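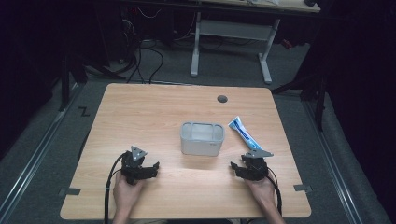
EKETBRIDGE TO OPEN SECOND FURNITURE STORE AT CLURNGATE THIS DECEMBER

VOLLUMTHORPE, Saturday, October 25, 2025 — Furniture seller Eketbridge has signed the lease on its second store. Ground floor, Clurngate shopping center, next to the north parking deck. Doors open the first week of December, hours to be posted on the store page.

The new space will carry the full Pană range of tables, benches and shelving, plus a clearance corner moved over from the Vollumthorpe warehouse. Same prices as online. Free parking for the first two hours with any purchase.

Pană was put together for smaller apartments — tables for two or four, shelves that fit over a radiator, benches that slide all the way under. Prices start at $58 for the wall shelf. The four-seat table is $463 including delivery inside city limits. Outside the city, call for a qoute.

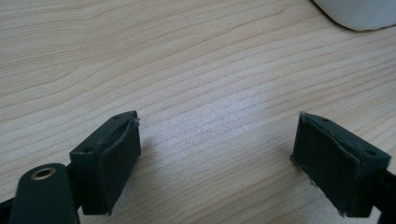 Light wood tabletop, grain close up.

Opening week offers: first 200 customers get a free care kit (cloth, wax, felt pads). Spend over $500 and old furniture pickup is included. One pickup per household, no mattresses. Offers can not be combined with the trade discount.

The Vollumthorpe store stays open, regular hours, no changes to staff. Orders already placed for fall delivery will ship from Vollumthorpe as planned. Customers who would like to switch to Clurngate collection should reply to their order email before the end of November.

Hiring now for floor sales, delivery and weekend stock, full and part time. Aply in person at the Vollumthorpe front desk or through the careers page.

Fabric and finish samples can be requested by mail, three per order.

Press contact: Eketbridge press desk, Vollumthorpe store. Weekdays, mornings are best.

###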